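Subject: Re: [ustdale-paths] Old railway loop – is it worth the bother?

Hello all,

Oh, I'm so glad someone has asked about this one, because I walked the whole loop in July and have been boring everyone at home about it ever since!

On the ustdale-paths list, a newish member wrote:

> Has anybody done the old railway loop from Ravbridge lately? The
> council leaflet makes it sound like a lot of cinders and not much
> view, and it doesn't say if the far end joins up with the river path
> or if you have to come back the way you went. We are two adults and
> a spaniel, all fairly fit, the spaniel more so. Also wondering about
> mud, and whether there is anywhere to get a bite.

The leaflet is dreadfully unfair to it. Yes, the first stretch out of Ravbridge is cinders, and you get the backs of the industrial units for longer than you'd like, but once you are through the second gate the whole thing opens out and you are up on the embankment with Ustdale laid out on your left. I had curlews the whole way along. There was rosebay willowherb on both sides, taller than me, and more meadow browns than I have seen in years.

It does join up. At the old platform (you can still find the edging stones if you kick about in the grass) there's a flight of steps down to the right, 92 of them, and I know because I counted out loud to keep myself going on the way back up for the hat I'd left on the fence. At the bottom you turn left on to the river path and it brings you round to Ravbridge by the weir. The waymark at the foot of the steps has been turned round, so it points you into somebody's field. Ignore it and keep the water on your right.

The high point is marked as 596 feet on my old map, which sounds like nothing, but the railway people were so clever with their gradients that you barely notice you've climbed until you look back. My map was printed in 2000 and the line of the path hasn't shifted since, except at the cutting, where there was a slip a few winters ago and you now go up and over on a little diversion. It's well stepped. Do stop in the cutting on the diversion side and look at the rock, there are shells in it! Small ones, like fingernails.

Mud: the embankment drains beautifully and I did it in ordinary shoes. The river path is another matter. Between the footbridge and the alders it holds water even in summer, and I'd want boots from September on. The spaniel will be thrilled.

Dogs on leads between the second gate and the platform, please, as there were sheep with well grown lambs all along there. One stile only, and it has a dog gate beside it – a bit stiff, lift and push.

Buses, if you're leaving the car at home: the 40 stops at the Ravbridge end of the viaduct and drops you two minutes from the start, but the last one back leaves at ten to six and it does not hang about. I sat on the wall by the stop in the sun with my boots off and could happily have stayed till dark. 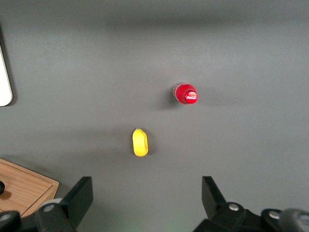 Is there anywhere to eat on the way round? Only at the weir, where the Henurus tea room does soup and very good cheese scones until four, so carry your own lunch for the railway half.

Go clockwise if you can. I've done it both ways now and the climb up those steps at the end is no fun at all, whereas coming down them you get the river all in one go through the trees. I took four and a half hours with a long stop and a lot of looking at butterflies. A brisk walker would do it in three and a bit.

If anyone has been further up, past the platform towards Mrema, I'd love to know what state it's in. There was a gate with a chain on it and what looked like a perfectly good path beyond, and I've been thinking about it ever since. It's shown as a right of way on my map. Was it ever closed officially?

Happy to lend the map to anybody who's coming to the autumn meeting.

All the best from a very muddy porch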